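March 2020

Day whatever of the great schedule "adjustment." Vorstead put the new milestone chart up on the wall by the kitchen this morning, and someone had already drawn a small gravestone over the beta date by the time I'd found a mug. Prakport ships when it ships, is what we used to say. Now it ships when the publisher says, and the publisher says it with a bar chart.

We have 1130 open bugs. I know this because the number gets read out at standup in the voice people use for weather warnings. 357 of them are mine, or at least have my name on them, which in this studio comes to the same thing. I closed nine today and opened eleven. At this pace I'll be done some time after the sun goes out.

The best one: if you sell the ferry to the harbor master while standing on the ferry, he pays you for it and then drowns. Every time. Design wants to keep it. I want to keep it. QA has marked it as a crash, on the grounds that he's holding the quest item when he goes, and the save file never gets over it.

Lunch at my desk, which I had sworn off. Read the forum thread about overtime at Tromis instead of eating. Same story as everywhere, only with better grammar — they were told the late nights were optional, and then the people who took the option got the bonuses. It's a long thread and I got to the end of it, so make of that what you will.
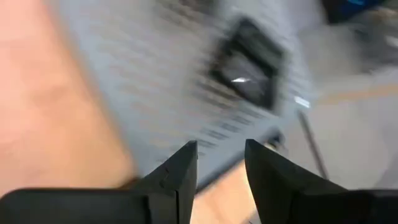
Adjoa Tsikata: We had the "optional" talk at my last place too. Get your hours in writing, all of them, even the ones you were happy to do. Especially those. I lost a whole spring to a racing game and the only proof is my name spelled wrong in the credits.

So I've started a list. It lives in a text file called recipes, because I am a master of espionage. First entry: left at ten past ten, ate a granola bar on the stairs, came back for my coat and fixed a collision bug while I was in there. I don't know how you log that last part. Does it count as work if you were wearing one sleeve?

Sowah came by around four with the face he wears when he's about to ask a favor on behalf of somebody above him. Would I mind looking at the lighting pass over the weekend? Just a look. I said I'd mind a little. He wrote that down as a yes.

To be fair to him, he looked worse than I did. He's cutting the swamp level, the one with 240 hand-placed frogs, and he placed most of them himself. We stood there and watched the build playing on his monitor for a minute without saying much.

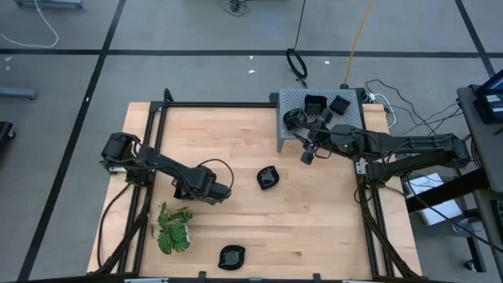
Then he said the frogs could go in the sequel, and I said what sequel, and he went back to his desk.

Home by nine, an early night by current standards. Put on the old console and played 3 hours of a farming game, in which I got up at dawn, worked until my little man fell over from exhaustion, and was charged for the doctor. I paid for that game. Twice, counting the handheld version.

Turnips are doing well. Must answer Adjoa.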